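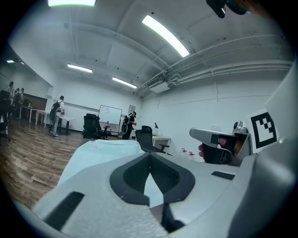
HOME & WORK

The long reign of the plank floor

Every office refit I have visited in the past few years has ended in the same place: white walls, a pale ceiling, and brown boards running off towards the far wall. The look has spread from coffee shops to dentists to any room where people work with their hands, and I have yet to meet a landlord who didn't believe he had thought of it first.

I don't dislike it. Warm brown under white is hard to get badly wrong, and it is kinder on the eye than the blue carpet tile I spent my twenties walking on. What I question is the sales talk that comes with it.

Take the brochure for Lillura, a range of boards sold for offices and workshops. It promises "calm", "focus" and "a connection to the outdoors". I have stood on a good many plank floors and felt connected to the lighting, mostly. Boards with any sort of sheen throw the ceiling lights straight back at you, and in a wide room with a lot of them overhead you get long bright streaks across the wood from mid-afternoon until home time. The showroom in Tellholm, where I went one Tuesday to see the range laid, had hung two lamps over it and turned them down low. Very flattering. Not many of us work by two dim lamps.

Then there is the noise. Carpet tile was ugly but it kept its mouth shut. On boards you hear every chair, every dropped pen and every pair of hard shoes between the door and the kettle. Cullinane, the fitters I spoke to, will put a soft layer underneath for an extra £6 a square metre, and they were frank that plenty of customers strike it off the quote. A few ring back in the winter asking about rugs.

Direction matters more than the catalogues admit. Boards laid along the length of a room pull your eye to the end wall, and a white wall at the end of all that wood looks very bare indeed. Laid across, they make the same room seem shorter and rather more friendly. The fitters charge the same either way, but hardly anyone asks.

As for cost, a mid-sized room came out at roughly £900 more in Vudero's dearer board than in their plain one. I put the samples side by side on my kitchen table and left them there for a week. By the end of it I had mixed them up, and I had to turn one over to read the label.

If your old floor is sound, I would keep it another year and spend the money on the lights.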